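# The woman who buys the seconds

The shop at Clullgate opens at ten, but the owner is usually in by seven. She sells pottery that other people have turned down: cups with a pinhole in the glaze, bowls that sit a few degrees off level, plates from the end of a line. The trade calls them seconds. She doesn't much like the word, though it is painted on her door.

She started eleven years ago with a stall and a van. "I'd been made redundant from a building society and I had some money I was meant to be careful with," she says. "I spent £920 of it on crates from Bukumora, which was closing a kiln. My sister thought I'd lost my mind."

The crates held 208 pieces. She sold most of them by June, at prices she now thinks were far too low. Bukumora kept her number, and when the next firing went wrong they rang her.

These days she buys from two potteries and one importer, Prinik, and looks at everything before she pays. She runs a thumb round each rim and stands each piece on a sheet of glass. "If it rocks, I want to know how much. A little rock is fine in a fruit bowl. It isn't fine in something you put hot tea in."

Anything with a crack goes back. She is firm on this and has fallen out with a supplier over it. "A crack gets worse. A drip in the glaze will look the same in twenty years. People will forgive a drip."

I ask who her customers are. Students in September, she says, then landlords, then couples who have broken half a wedding set and can't face buying a new one. A café on the market square took 120 saucers from her last winter and came back for the cups.

The range she gets asked for most is Toma, which went out of production before she opened. She keeps a notebook of people who are looking for it. "I've got a man who wants one gravy boat. He's been in the book for four years. I ring him at Christmas to tell him I haven't found it."

## On selling

Her displays are kept low and plain, and she changes them on a Friday. She used to stack things by maker, until she noticed that customers walked straight past. Now she mixes the shapes and leaves room to get a hand in.

"People need to pick a cup up," she says. "They hold it as if it's full. You can see them decide. So I don't put cups above shoulder height, and I never put them behind glass."

She likes a short row with one tall cup at the end, and thinks a strong colour such as mustard does more for a shelf than any sign.
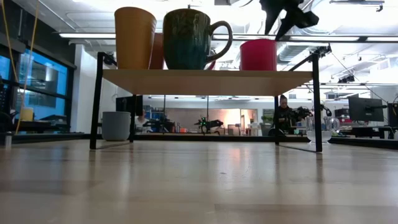 ## On money

The rent is £872 a month and has gone up twice. She does the accounts herself on Sunday evenings and says the shop makes a living, with nothing spare in February.

She has been asked to sell online and tried it for one spring. Too much arrived broken, and describing each fault in writing took longer than selling the piece across a counter. "In here I just turn it over and show them."

She has no plans to move or to take on a second shop. A delivery is due from Prinik at noon, mostly soup bowls, and she wants the back table cleared before it comes.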